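Moving the office lunch to Wimascombe
1/13/23

So we finally did it! After two years of eating sad sandwiches over our keyboards, my little team at Palley has a proper shared lunch again, and I've been put in charge of it (my own fault, I opened my mouth). 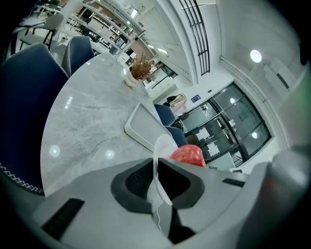 How we got here

The old place on Bainbridge Street used to do us a hot tray for 7 dollars a head, and then it closed in June and we all just sort of drifted. Alfie Hulme tried to get a soup rota going. It lasted one soup. It was a good soup, mind you, lentil with a lot of lemon in it, but then he went on vacation and the whole thing fizzled.

What I cook

I'm not a fancy cook. I make big, forgiving things – chili, baked ziti, a chicken and rice thing my aunt used to bring to every single family party. My budget is 200 dollars a month, which sounds like loads until you price up cheese. I blew through most of it in the first week (it was the cheese) and had to get very creative with cabbage.

The cabbage turned out great, by the way! Slice it thin, get the pan really hot, leave it alone until the edges go brown, then throw in butter and a spoonful of mustard. Two people who told me they hated cabbage went back for more.

Things I'm still figuring out

Rice for a crowd. Mine comes out either crunchy or like wallpaper paste, and I've tried it in the oven and on the stove. If you have a method you swear by, please leave it in the comments.

Also dessert. I keep saying fruit is fine and then baking brownies at eleven at night. Next up is my aunt's peach cobbler, if I can read her handwriting.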